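Cahier d'atelier, cellule manipulation
Jeudi 10 février

Présents le matin : Florence Marchand et moi. L'après-midi je suis seul.

Sujet du jour : relire nos règles de mise en place pour la tâche « ranger et vider le meuble », avant la visite de Beaudoin au mois de mars. La version actuelle a été écrite vite, et chaque opérateur la lit un peu à sa façon. J'ai repris les remarques de Florence sur la feuille collée au tableau, et j'ajoute les miennes.

1. Zone de travail
La règle dit « sol dégagé ». Florence demande : dégagé jusqu'où ? Je propose d'écrire que rien ne doit se trouver au sol dans le volume que le bras peut atteindre, sauf le meuble et le carton. Les câbles sont le point faible. Il y en a un noir par terre à gauche, qui passe sous le carton, et un blanc qui pend sur le coin arrière du plateau. Avec la règle d'aujourd'hui, ces deux câbles sont autorisés, car le texte parle seulement « d'objets ». À corriger. Je voudrais aussi que les pieds de support soient dans la même phrase.

2. Vitesse et présence
On garde la vitesse réduite tant que quelqu'un est à l'intérieur du marquage. Trullier nous avait proposé de monter la vitesse pendant les retours à vide. J'ai refusé, le gain est petit et on ne peut pas expliquer cela simplement à une personne nouvelle. L'opérateur tient le bouton d'arrêt dans la main, il ne le pose pas sur le rebord derrière le meuble. J'ai vu cela deux fois la semaine passée et je l'ai dit aux personnes concernées.

3. Tiroirs
Un tiroir ouvert change la forme de l'obstacle. Dans la configuration Plukov, le modèle du meuble est chargé tiroirs fermés, donc la limite de sécurité devant le meuble est trop courte quand le tiroir du bas est tiré en entier. Il faut charger le modèle « ouvert » dès le début de l'essai, même si les tiroirs sont fermés à ce moment. Florence est d'accord. Un seul tiroir ouvert à la fois, cela reste comme avant.

4. Objets
Pas de verre. La céramique est acceptée si la pièce est petite et sans ébréchure, contrôle avec le doigt avant la séance. Les canettes doivent être vides et sans bord coupant : une canette écrasée peut se fendre au pli, et celui qui la ramasse ensuite n'a pas toujours des gants. Les sachets sont refermés ou bien vidés.

Essai 23, bol et sachet sur le plateau, canette dans le tiroir du bas :
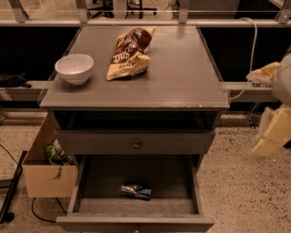 5. Ce qu'on note dans la fiche
Numéro d'essai, nom de l'opérateur, position de départ des objets, état des deux tiroirs, modèle chargé. J'ai ajouté une ligne « câbles vérifiés » avec initiales. Une case à cocher me semble trop facile, on coche sans regarder (moi aussi je l'ai fait).

Si le bras touche le meuble sans que ce soit demandé, on arrête et on écrit le fait, même quand il n'y a pas de trace. Pour le moment les gens écrivent seulement les chocs visibles.

6. À faire
- Attacher le câble blanc plus haut, hors du plateau.
- Demander à Corthorpe si le code 2040 du contrôleur veut dire limite d'axe ou limite de zone, leur notice donne les deux.
- Refaire le marquage au sol du côté droit.
- Florence relit le point 3 et elle corrige mon français.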